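Hand sewing a quilt binding, thread keeps snapping
Posted by Selina Gasser, 6th November

I'm finishing the binding on a cotton quilt by hand and the thread breaks every metre or so. I've tried two spools, both from the same shop in Hokholm. The quilt has 53 blocks, so it's a fair bit of edge still to go. Am I doing something wrong, or is it the thread?
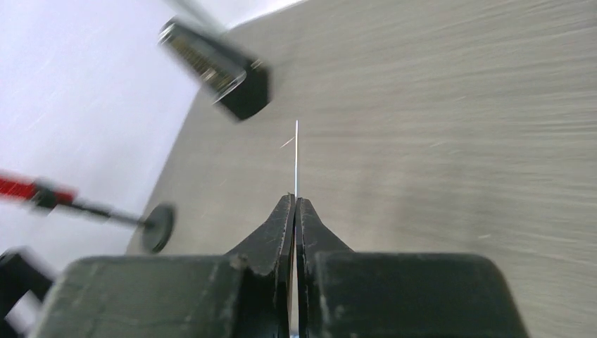 Ailsa Lennox
Thread length is the first thing I'd look at. Cut it no longer than your forearm, because every pass through the fabric wears it a little more. Check the needle as well. A thin, straight one with a shiny shaft is what you want for binding, and if yours has a burr in the eye it will saw through cotton – throw it out. I got through most of a queen size last May on one packet. 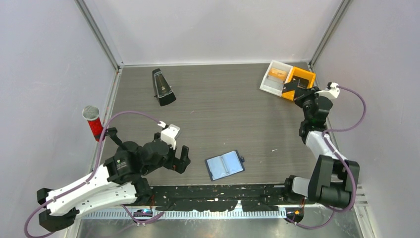 Old thread goes brittle too. Pull a bit between your hands and if it pops with no effort, don't bother with the rest of the spool.

Pirmin Wieser
Just use polyester. Never had it break.

Flurina Schnyder
Polyester is fine on a blanket but I wouldn't put it on an all-cotton quilt you plan to keep.
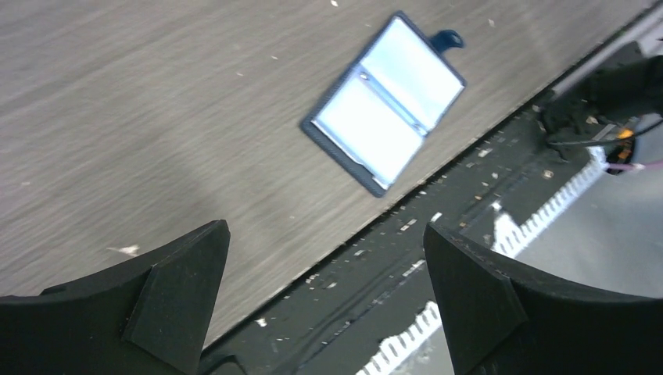

Run the thread over beeswax twice, then press it with a warm iron between two bits of scrap. Knot the end you cut from the spool. If it still twists up, let the needle dangle every 7 stitches and it will unwind. Grey thread hides well on most colours, by the way.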